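Cleaning white rubber soles without yellowing them

fennel_row
Replies: 7

The soles on my canvas pair went yellow after I used bleach in March. I've read that you should stick to washing-up liquid. Does anyone get decent results with that alone?
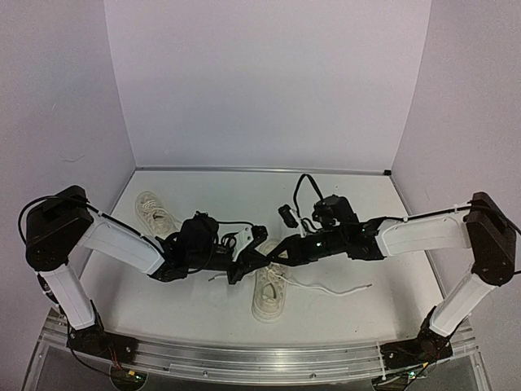

The white worktop, two arms over it.

Harkero
Yes. Warm water, a drop of liquid, old toothbrush. Dry them out of the sun.

pritside50
Disagree. Soap does nothing for scuffs. I use bicarb paste, left on for 50 minutes, then wiped off.

fennel_row
Bicarb left mine chalky in the grooves. My other pair has a patterned fabric upper, so I don't want paste anywhere near it.
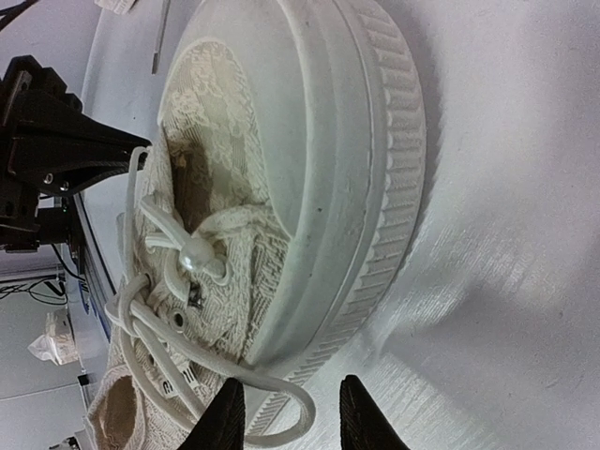 I'd sooner live with a few marks on the rubber than spoil the fabric. Would masking tape along the join keep the water off?

Harkero
Tape is fine if you take it off the same day.

pritside50
Tape pulled threads on mine. Use a barely damp cloth and go slowly.

sollard_116
Same here with tape. A melamine sponge did it for me, but it wears the shine off.

Shares: 7
Last updated: August 19, 2024
Contact us | Copyright Sollard Forums | Back to top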